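Liria Wool Wash Concentrate
Skinura Textile Care – Institutional Range

Liria is a liquid washing concentrate for wool, flannel and other soft fabrics that lose their shape or surface in ordinary detergent. It is supplied to hotels, care homes, museums and laundries, and may be used by hand or in any machine with a delicate cycle. The concentrate contains no bleach, optical brightener or added fragrance.

Liria is manufactured at the Ustby plant and distributed by Nguyen-Tran. It replaces the earlier powder, which will remain available until existing stock is exhausted.

Directions for use

Dissolve one capful in a full basin of lukewarm water, at no more than 30 degrees Celsius. Immerse the article and press it gently for two minutes. Do not rub or wring. Rinse in water of the same temperature and support the full weight of the fabric when lifting. Dry flat, away from direct heat.

For machine washing, fill the drum to half its capacity and select the lowest spin speed. Deep or strongly contrasting colors should be tested on an inside seam before the first wash.
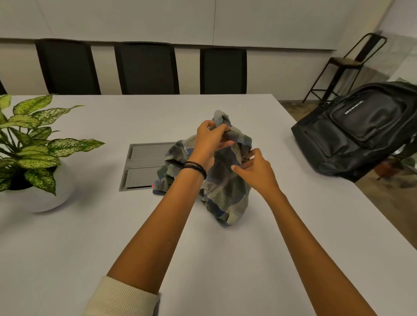
Can Liria be used on blankets that contain both wool and synthetic fibers?

Blended blankets may be washed with Liria at the same dose, provided that the care label permits washing in water. The temperature given on the label takes precedence over the directions on the bottle.

Packaging and storage

Bottles are sold in cartons of 12. A refill canister with a hand pump is offered to account customers and provides some 100 basin washes. Store upright in a closed cupboard, protected from frost – concentrate that has been frozen should not be used.

Ordering

Orders are accepted by the carton or by the canister. Safety data sheets are sent with the first delivery and on request thereafter. The next revision of the price list takes effect in September.

Page last revised: Sunday, June 21, 2020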